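Pre-Trial Vehicle Inspection Checklist with Comments
Parri Joint Driving Program, Kirkley test site
Unit: shuttle prototype 2, second-phase build
Inspector: Valter Öberg
Date of inspection: Tuesday, January 24, 2023

Scope. Inspection covers the base vehicle supplied by Bruten and the automated driving kit supplied by Fislow. Items are marked Pass, Pass with comment, Hold or Fail. A Hold must be cleared in writing before the vehicle leaves the building under its own power. A Fail returns the unit to the responsible partner.

Section 1. Base vehicle

1.1 Tires, tread and sidewall. Pass.
1.2 Tire pressure, cold. Pass with comment. Left rear was low on arrival and was corrected. Valve core replaced. Recheck before first run.
1.3 Service brakes, pad and rotor. Pass.
1.4 Parking brake holds on site ramp. Pass.
1.5 Steering free play. Pass with comment. Within limit but greater than the December reading. Bruten to confirm whether the intermediate shaft was disturbed when the steering actuator was fitted.
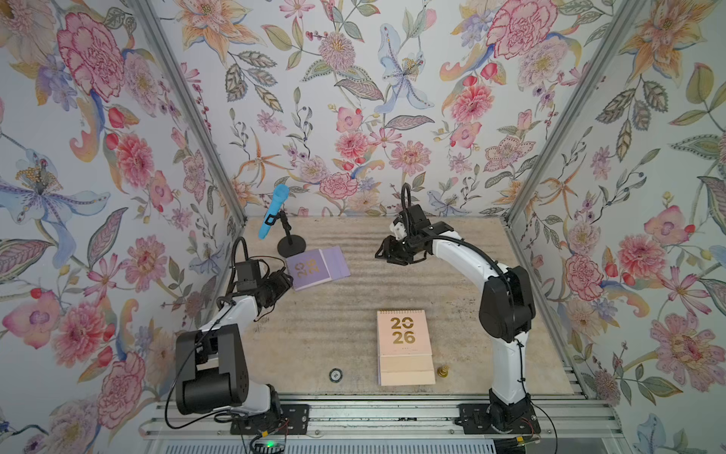

1.6 Exterior lamps and turn signals. Pass. The automated mode lamp is outside this section, see 3.4.
1.7 Door interlock. Hold. Vehicle can be placed in drive with the rear door on its first latch. The same fault was noted on prototype 1 and closed by a software change that does not appear in this unit's build record.
1.8 Seat belts, all positions. Pass.

Section 2. High-voltage system

2.1 Service disconnect accessible and labeled. Pass with comment. Label is in place but is hidden when the cargo tray is fitted. Add a second label to the tray.
2.2 Isolation resistance. Pass. Reading stable through three repeats.
2.3 Orange cable routing and clips. Pass with comment. One clip missing behind the compute rack. Clip fitted during inspection.
2.4 Coolant level and leaks. Pass.
2.5 Auxiliary battery, load test. Hold. Voltage dropped below the Fislow minimum at 72 seconds with both compute units running. Replace battery and repeat. Do not raise the charger set point as a workaround. 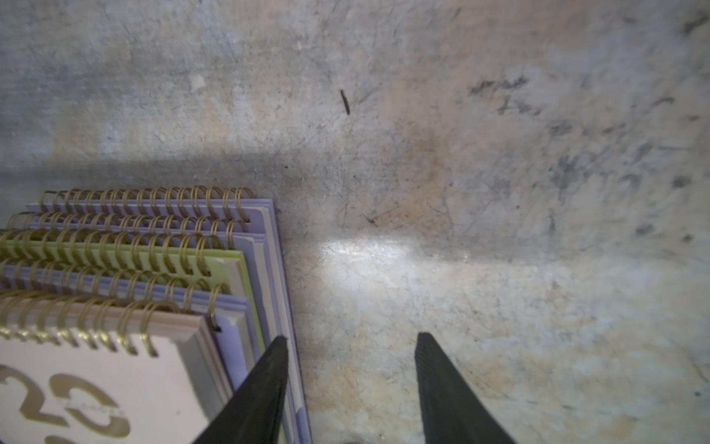
Spiral-bound notebooks, stacked in steps at lower left.

Section 3. Automated driving kit

3.1 Roof sensor mounts, torque marks. Pass. All marks aligned.
3.2 Sensor window condition. Pass with comment. Light scratching on the front unit, outside the active area. Use the approved cloth only.
3.3 Calibration file matches serial numbers. Fail. The file on the vehicle lists the previous right side radar. Fislow to supply a new file and a signed calibration sheet.
3.4 Automated mode lamp. Pass.
3.5 Compute rack fasteners. Pass with comment. Two of 19 fasteners had no torque mark. Both were checked, found correct and marked.
3.6 Log storage. Pass. Free space is 900 gigabytes, enough for the first block of runs.
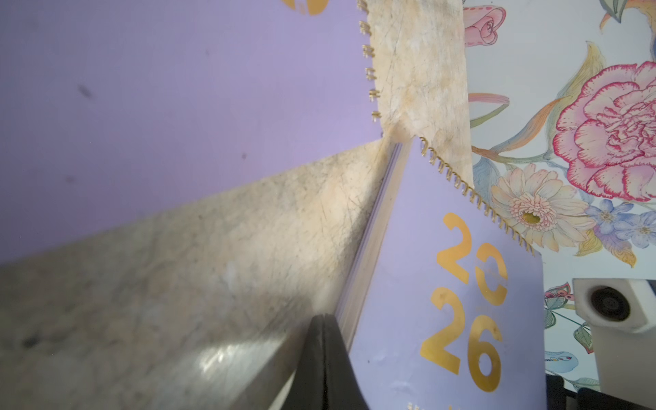 Section 4. Safety operator controls

4.1 Emergency stop, dash. Pass.
4.2 Emergency stop, rear cabin. Pass with comment. Button works but the guard ring turns by hand. Tighten.
4.3 Takeover by brake pedal. Pass. Tested on stands and at walking pace.
4.4 Takeover by steering torque. Hold. Release force is higher to the left than to the right. Review with 1.5.
4.5 Audible takeover alert. Pass.
4.6 Fire extinguisher and first aid kit. Pass.
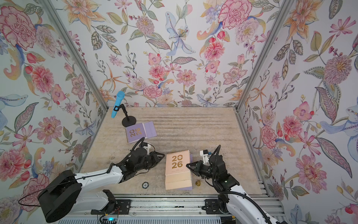

Section 5. Records and release

5.1 Build record signed by both partners. Hold. Bruten signature present, Fislow signature missing on the wiring pages.
5.2 Mileage limit set. Pass. Next full inspection at 3,000 miles or after any change to steering, brakes or sensor mounts.
5.3 Open items carried over. Item 1.7 to be tracked against both prototypes.

Result: not released. Reinspect 1.7, 2.5, 3.3, 4.4 and 5.1. Towing within the site is permitted with the service disconnect removed.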